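Tavolberg Savers Board > Groceries & Household > Store loyalty points expiring early?

perow_pantry
Hi all, hoping somebody has run into this. I shop at Dirside for nearly everything, and in July they sent a letter saying points now expire after 60 days. I had 142 sitting there for the holiday turkey and now they're gone. Has anyone gotten theirs put back?

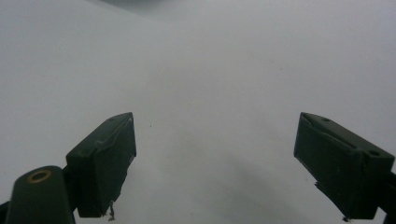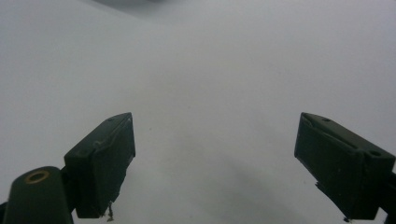
Page 3 of 24

mrs_buttonjar
Oh, I'm so sorry, that is such a pain when you've been saving up for something! I did get mine back, but it took a phone call and a good bit of waiting (I folded a whole basket of towels with the phone on my shoulder). Ask for the rewards desk, the regular customer line can't touch points at all. Have your card number handy and the date of your last big shop if you can find the receipt.

Asanka Thambiah
I went to the service counter at the Perow store and they fixed it while I stood there, so I'd try that before the phone. Very kind lady. She did say it was a one-time courtesy, though, and I shouldn't count on it again.

couponduck
I'm going to be the grump here and say don't save points in the first place. Spend them the minute they're worth anything. A store can change the rules whenever it likes and you've got no say in it, same as when Sheikh Market dropped double coupons.

mrs_buttonjar
Well, I don't agree with that, duck! Some of us like having a little something put by for November. I've done my holiday baking supplies on points for years — butter, brown sugar, the good vanilla — and it makes a real difference in a month when everything else comes due.

couponduck
Put the cash in an envelope then. Cash doesn't expire.

greenbeangail
You're both right as far as I'm concerned. I spend mine on milk and eggs as I go, and whatever I would have paid goes in a jar on top of the fridge. Had roughly a turkey and a half in there last year, ha! Perow, did your letter say if a new purchase resets the clock? Mine did, in the tiny print on the back. Even a pack of gum counts.

perow_pantry
Gail, I just dug it out of the recycling and yes, it says any purchase on the card. But I'm in there all the time, so now I'm wondering if my card wasn't scanning! I'll take my receipts up to the counter in the morning and ask. Thank you all so much, and duck, I do have an envelope, it just never seems to have anything in it.

Asanka Thambiah
Check the bottom of the receipt for your member number. If it's blank, the card didn't go through. Mine did that until they gave me a new one.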